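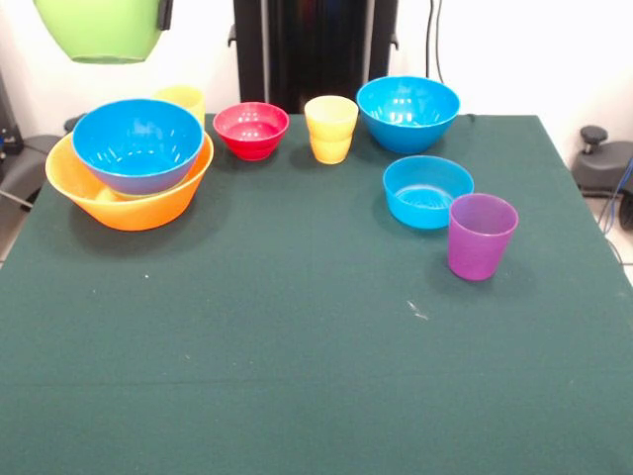

Stula gripper drops and re-grabs after a protective stop: anyone else?
Trernedmont Robotics Forum, Tabletop Arms
Posted by rimgrip, August 13, 2023

Hi all, long post, sorry, but this one is fascinating and I'd love to get to the bottom of it!

We've had our arm putting plastic bowls and cups inside each other for a good while now. Stula gripper, two parallel fingers, Plornwood controller, felt on the table. It picks a bowl up by the rim (one finger inside, one outside), carries it over, lowers it into a bigger one and lets go. Lovely to watch when it goes well, and mostly it does.

On Friday it came down a touch off line on one of the big blue bowls. The inside finger landed on top of the rim, the bowl pushed back, and the arm did a protective stop. Great, that's what it's for. The fault came next. I cleared the stop on the tablet, meaning to jog it up by hand, and the fingers snapped shut at full speed before I had touched anything else. My hand was well back. It could easily not have been.

The log gives fault 456 on the stop and then nothing at all for the close command. Same thing again on Saturday with a cup, so that's 2 in one weekend's worth of fiddling. Has anyone seen this?
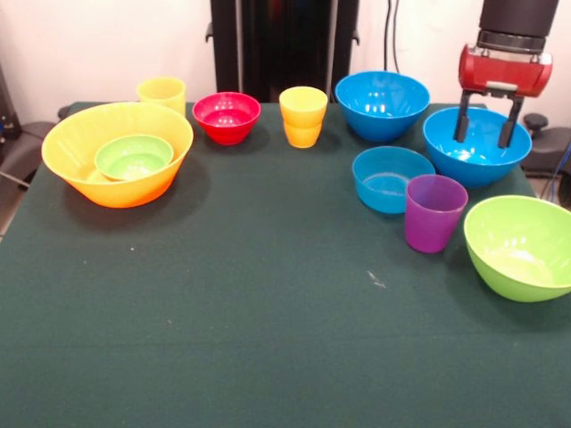
What I've tried so far: swapped the gripper cable, re-taught the table height, slowed the approach. The slower approach gives fewer stops, but when one does come the fingers still shut on clearing. I've unplugged the gripper until I understand it.

ohmsweetohm wrote:
Ooh, I think I know this one! The gripper has its own little brain and keeps the last command it was sent. If the stop lands after "close" has gone out but before the fingers have moved, the command just sits there waiting. Clear the stop, power comes back to the tool, and snap. We had the very same thing on a different gripper. Try sending a "hold position" as the first line of your recovery routine.

tinplate_parrot wrote:
Disagree, sorry. A hold line in the recovery routine is a software patch on a safety problem. If the routine doesn't run for some reason you're back to fingers closing on somebody. The tool power should stay off until a person turns it on again, separately from clearing the stop. That's a wiring change and it's an afternoon's work at most.

ohmsweetohm wrote:
It's a small gripper and a plastic bowl, though. I'm all for doing it properly, but the hold line takes a minute and tells you straight away if the stuck command is the cause.

tinplate_parrot wrote:
As a test, fine. As the fix, no. Small grippers still break fingernails, ask me how I know.

mossy_bearing wrote:
Can I put in a word for the bowls? Glossy plastic with a flared rim is a horrible thing to come down on. It's slippery and it bends, and on felt the whole bowl can slide a little way as you touch it. I'd open the fingers wider on approach and aim slightly further in, then close once you're down past the lip. You'd see far fewer stops in the first place. 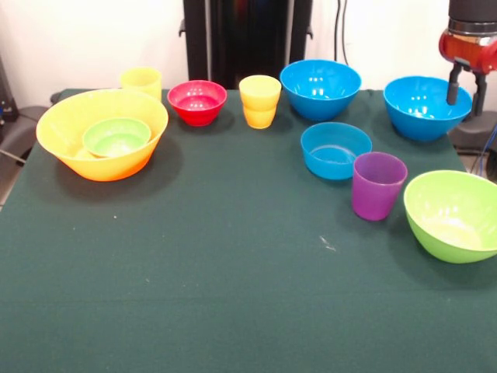 rimgrip wrote:
All of this is brilliant, thank you! Spent the evening on it.

Hold line first: plugged the gripper back in, kept everyone clear, and forced a stop with a foam block just after the close command. Without the line, it shut on clearing. With the line, it stayed put. So ohmsweetohm looks to be right about the stuck command. But I also think tinplate_parrot is right about what to do with that. I've ordered a relay and a key switch, and the gripper is off again until they're in.

Also went wider on the approach as mossy_bearing suggested. Much happier over the big bowls. Worse over the cups, where the outside finger now nudges whatever is standing next door, so I'll need a separate setting for crowded spots.

strachan_fan wrote:
Check your gripper firmware too. The Strachan driver counts commands and the counter is in the diagnostics page. Mine read 1,120 sent and 2 fewer acknowledged, and those two matched my mystery closes. It might be a quick way to see if yours is holding anything back.

rimgrip wrote:
Never even opened that page! Will look before I fit the relay.

tinplate_parrot wrote:
Put the key switch where you can't reach the table from it. And post the wiring when it's done, I'd like to see how you split the supply.

Recent in Tabletop Arms
Felt or rubber mat under light plastics?
Plornwood tablet loses connection when the arm is folded
Soft fingertips for the Stula: which glue?
Nested cups coming up as a pair
Strachan driver, October update wish list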